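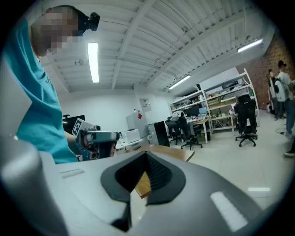 Last updated: Dec 22, 2018

To: the hand-held gripper list
From: Karlijn Maes
Re: Pustell kit, worth the money?

Gijs Van Leeuwen wrote:
> We are looking at the Pustell pair for tabletop work in January.
> Samitz quoted us for the set with the head camera. Has anyone
> used it for more than a demo? I care most about the pads, the
> cables and how long it takes to get a new person going.

Gijs,

We have had the Pustell set on trial through Domutley for 28 days. Short version: I would buy it, but ask about the cables first.

The pads are fine. They have a mesh surface and grip small cups and pens without much squeezing. We changed one pair, and it took four minutes with the key in the box. The replacements come from Aerts and ship separately, so order them with the kit.
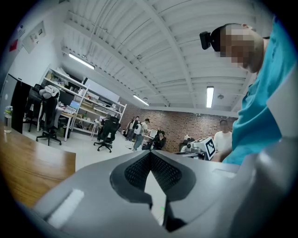 Pads from close up, operator leaning in with the head unit on.

The cables are the weak point. The plug on our right-hand unit worked itself out twice in the first week. Samitz sent a clip that holds it, and we have had no trouble with it after that. I would want the clip in the box, and it wasn't. The cable is also a bit short for tall people.

Tracking was good as long as the marker cubes faced up. Turn your wrist too far and you lose one side for a moment — the software flags it, and you do that take again. We recorded 100 takes of moving small things on a table and threw out nearly a quarter, mostly from the first two days.

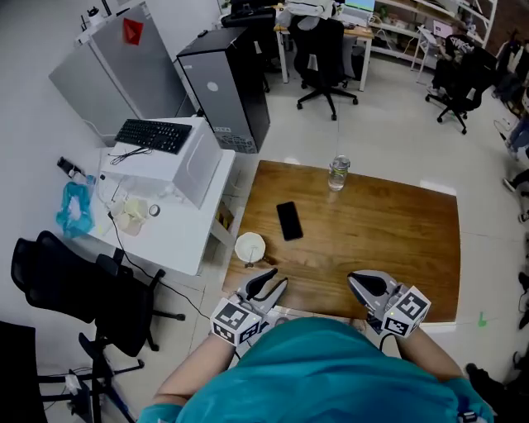

Both grippers over the table with cup, phone and bottle.

Getting a new person going took us under an hour. The strap on the head unit takes longer to get right than the grippers do. Clear plastic was the hardest thing to pick up cleanly, so put a bottle in your test set early.

Support answers by mail, usually the next day. The manual is thin and the section on calibration is out of order: do step 3 before step 2.

The trial price comes off the full price if you keep the set. Get that in writing.

Karlijn

Shares: 4 | Comments: 3

pad_and_jaw: Same problem with the plug here. Tape worked until the clip came.

m.r.: Does the clip fit the older housing?

Karlijn Maes: I only have the new one, so ask Samitz before you order.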